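The quote came to 22 pages and the robot was on page three

By the time Elżbieta Jabłońska had finished reading the proposal she had used up a highlighter. She runs purchasing for Levar, a locksmith supplier and hardware packer in a long brick shed behind a railway line, and in February she was asked to find out what it would cost to put a robot arm on the sorting benches. The answer she got from the first supplier was 22 pages long. The arm itself was priced on page three. Everything after that was other things she would have to buy.

"I'd been told a figure in the meeting," she says. "The figure in the meeting was page three."

I have been reading quotes like hers for a good part of the past year, and I have come to think that page three is where most of the trouble starts. Arms have become cheaper. The small ones, the sort that bolt to a table and can be moved by two people without a forklift, now sit within reach of firms that would never have thought of themselves as robot buyers. The sales material makes a great deal of this. What it makes less of is how little work an arm can do on its own. It needs something on the end to hold things with. It needs a table that doesn't wobble, a way of seeing, a computer, a guard or a good argument for not having one, and a person who knows what to do when it stops.

Levar's work sounds easy to hand over. Loose stock comes back from shops and trade counters mixed together in tubs: key rings, cylinder parts, hooks, small hand tools, fobs, the odd thing that should never have been in there. People at benches split it into trays. The work is dull and it is hard to keep anyone at it through the winter. Every supplier who visited looked at it and said it was ideal.

I would be careful of that word. Key rings are a fair test of anybody's confidence. They are thin, they shine under any lamp you put over them, and they link up with one another if they are left alone together for a minute. A person picking one out of a tub will shake it without thinking, and the other three drop off. When Levar asked how a gripper would manage the shake, one supplier said it could be programmed and another, Skanholm, said it could be learned. Neither had a line for it in the quote.

The Skanholm proposal was the more modern of the two. In place of an engineer writing out each movement, it offered a system that would be shown the work over and over until it picked it up. I have no quarrel with the idea, and some of what I have seen done this way is good. My quarrel is with how it gets budgeted. The showing has to be done by somebody. In this case the plan called for 200 hours of it, and the hours were to come from Levar's own bench staff, at Levar's expense, during Levar's working day. They appeared in the document under "customer responsibilities", without a price, between the broadband connection and the parking.

Jabłońska put a price on them. She did it on the back of the quote in biro, using the ordinary bench rate and the cost of agency cover, and it moved the total enough that she went to find her director before lunch.

"He said they'd be standing there anyway," she tells me. "I said yes, sorting. That's what we pay them for. If they're showing it how to sort then they aren't sorting."

There is a smaller supplier, Felik, which builds cells on a bench-top and rents them by the quarter. Felik's quote was short and plain, and I liked it for that, though it had gaps of its own. It gave a price for the gripper but none for the finger pads, which wear. It allowed for a camera and said nothing about lighting. When I rang to ask what happens when a cable goes at the wrist, I was told that this was rare. I asked what it cost when it did. The man said he would come back to me, and he did, two days later, with a perfectly reasonable number that could have been in the quote from the beginning.

Cables deserve more space than they get in these documents. So do screws, ties, brackets and the boxes that everything plugs into. None of it is dear. The expense is in the stoppage, and in finding out at ten past four that the one connector you need comes from a supplier who shuts at four. A firm that keeps spares for its own van ought to keep spares for its robot, and I have yet to see a first-year budget with a shelf of them in it.

Then there are the surfaces. Buyers spend weeks on the arm and no time at all on what it will be reaching over. Metal trays are tough, cheap and already in the building, so they get used, and they also throw light back at a camera. A pale table is easier to see against and shows each mark. Covering the gripper itself in something soft and dark can cut down the glare and spare the goods, and then the soft stuff gathers fluff and has to be replaced. Each of these is a small choice with a small cost. Put together they will eat the contingency, if there is one. Skanholm's proposal had no contingency. Felik's had one line, and Jabłońska crossed it out and doubled it.

The figure that did most of the persuading in the end was 258. This was the number of different items that Levar's own stock list says can turn up in a returns tub. Both suppliers had priced for a starter set of a few common ones, with the rest to follow in later phases. Later phases are a favourite of mine. They have no dates, they are never costed, and all of the savings depend on them. If the machine can sort the easy things and a person has to stand beside it to sort the others, you have bought a robot and kept the wage.

Suppliers get cross when this is pointed out, and they have a case. Most of them are small firms too. They can't price a job properly until they have spent time on it, and customers won't pay for that time, so they guess low and hope. A sales engineer at Thepsuriya, which makes grippers and sells them through other people, told me that the honest quote loses. He has watched it happen. The buyer holds two documents side by side, one of them complete and one of them cheerful, and goes for the smaller number. He thinks buyers get the quotes they deserve, and on bad days I agree with him.

Still, it is the buyer who is left with the machine. So what should a firm of Levar's size ask for? First, a paid trial on its own goods, in its own tubs, in whatever tangled state they arrive. Suppliers like to be sent samples. Samples get cleaned, laid out and photographed, and they bear no relation to a tub from a trade counter.

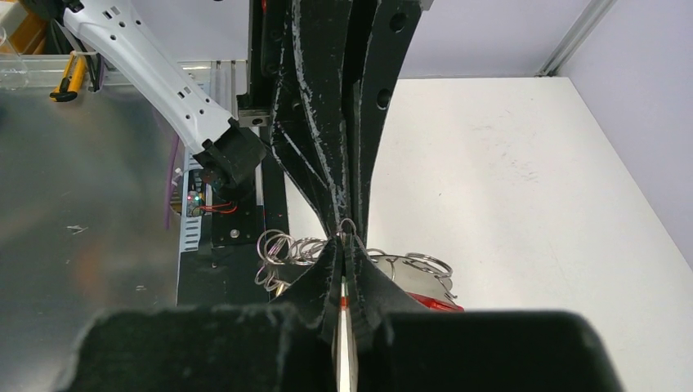

Can a small firm budget for a robot without knowing yet whether it will do the job?

It can, provided the first sum is for finding out and is written off in advance. Set aside enough for a trial, the staff hours that go with it and a few spares, and treat all of it as spent. Leave the arm out of the budget until the trial has been run on real stock. If the supplier will only talk about the full system, ask another supplier.

Second, ask for the failure rate to be given in minutes. A percentage tells you very little. A machine that drops one pick in fifty and carries on is a different animal from one that drops one pick in fifty and waits for someone to walk across the shed and press a button. The second sort needs a person near it, and that person belongs in the sums.

Third, get the second year priced. Jabłońska asked all of them for this. Felik sent it the same afternoon. Skanholm sent a brochure about its support plans, with three levels named after metals and no prices against any of them. She wrote back asking for the prices and was invited to a webinar.

She has not said no. I think people expect a piece like this to end with the buyer walking away, and she may, but when I last spoke to her she was arguing for a quarter's rental from Felik, with her own list of extras pinned to the front and a date by which it would go back if the sums didn't work. Her director still prefers the bigger system. He has seen it running at a trade show, sorting coloured blocks, and she says he talks about it a fair bit.

"I asked him if there were any key rings," she says. "He said there weren't, but he was sure it could do them."

The trial is down for the spring. The tubs will come straight off the van, and she has told the benches that they are not to be tidied first.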